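How to Fold a Week's Washing Without Losing Your Evening

I put off folding for most of my adult life. The washing itself I never minded, and hanging it out in June is one of my favourite jobs, but the heap that comes back indoors afterwards used to sit about until we'd worn our way through it from the top down. If that sounds like your house, pull up a chair, because I've got it down to 20 minutes now and I'm really rather pleased with myself!

Start before you fold anything. Clear whatever surface you're going to use and make sure it's at a height that suits your back. I'm 61 and I can't be doing with crouching over a coffee table. A bed is lovely if yours is a tall one, and a kitchen table does very well too, as long as you've wiped the jam off it first (I speak from experience).

Next, sort by type. I know everybody sorts by person, and I did it that way for years, but your hands get quicker when they're doing the same thing over and over. All the T-shirts, then all the trousers, then the small stuff. You can deal them out to their owners at the end like a hand of cards.
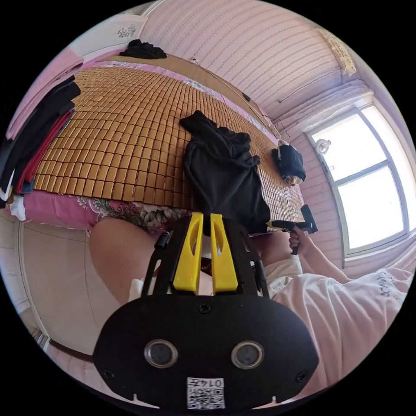
Dark things want a bit more care than the rest. Turn them the right way out, hold them by the shoulders or the waistband and give them two good shakes. Then smooth them down with the flat of your hand, working from the middle towards the edges. Most of what we call creases are only rumples, and they'll go if you catch them before they've been sat under a pile of towels all night.

Now for the T-shirt fold. Lay the shirt face down with the neck furthest from you. Bring one side in towards the middle, about as far as halfway along the shoulder, and turn the sleeve back on itself so it doesn't stick out. Do the same on the other side. You should have a long, straight strip. Fold the bottom up to just short of the collar, then fold it in half again, and turn the whole thing over. The first few will look dreadful. Carry on.

Trousers are easier. Put one leg on top of the other, tuck in the pointy bit at the seat, and fold up from the ankle in thirds. Jumpers I do much like T-shirts, only looser, and I never hang them – my old neighbour in Fevbridge, Reinaldo Evangelista, hung all his and they ended up with shoulders like a coat rack.

Fitted sheets deserve a page of their own, and one day they'll get one. Until then, tuck the corners into each other in pairs, lay the thing flat, fold it into something like a rectangle and put it inside its own pillowcase. Once the cupboard door is shut it looks perfectly respectable.

Last of all, put everything away straight off. I mean it! A folded pile left on a chair will be a heap again by morning, especially if you have a cat. Stand the T-shirts up on their edges in the drawer if there's room, so you can see them all at once, and leave a little slack at one end for the ones still on the line.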